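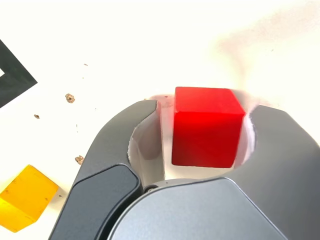

4.3 Checking and changing the finger pads

Fresh pads make a Werna gripper feel like a new machine, and the job is a quick one! Check them every 200 cycles for the first 2000, then each time you clean the cell.

1. Open the fingers all the way and press Stop on the Navickas controller.
2. Wipe the inner face of each finger with a dry cloth.
3. Look hard at the tip end of the pad. It takes the most wear – a ragged or curling edge there means the pad is due for a change. 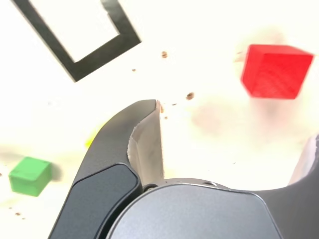
4. Peel the old pad from the tip down toward the base. Go slowly and it often lifts away in one piece.
5. Lay the new pad from the base up and press for a slow count of ten.
6. Brush crumbs off the table.
7. Run the Plostel cube test at speed 100. A good pair of pads holds a cube square all the way up, which is lovely to watch.

Note: Change both pads together, even if one still looks fine.

CAUTION: Never trim a pad while it is on the finger. Keep hands clear of the gap whenever the controller is live.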